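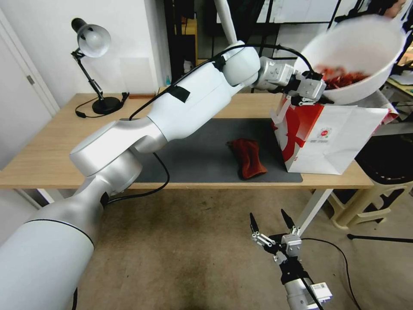

A white bowl tipped over a paper bag with red graphics

How to plan your own walking tour of Cotlow

I love a guided tour, but my sister and I wanted to dawdle last January, so I made our own route (and have made three more for friends!). You need a free evening, a paper map and a pencil.

1. Pick your start and finish
Start at the train station and end somewhere with chairs. We ended at the old Matsuda tea house, and I could have kissed the floor.

2. Mark your stops
Circle everything you like, then cross out half. I'm terrible at this part – I had two clock towers and kept both.
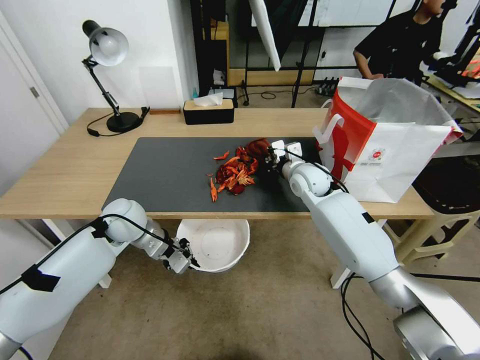 Crawfish shells on a dark gray mat

3. Check the hills
The Zestley steps look like nothing on a map. There are 300 of them! Go down, never up, and save the riverside for when your legs are going.

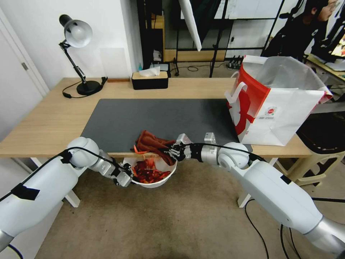
If someone in your group can't do stairs, take Mill Lane and follow it left past the library. It's longer, but the old shop signs are lovely.

4. Add a lunch break
Tiina Saarinen's bakery closes at two, so I plan backwards from that. Allow an hour, plus 10 minutes for arguing over cake.

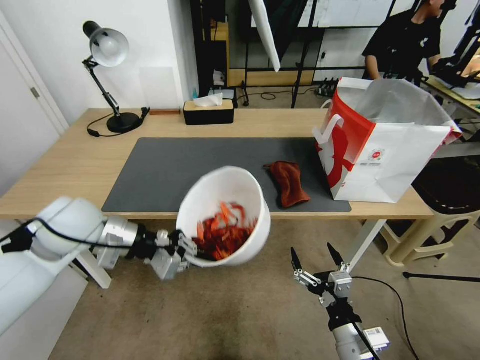
5. Walk it once by yourself
Time it at a slow, nosy pace and look for closed gates. I found the Grasex bridge shut for painting and had to redraw the whole second half.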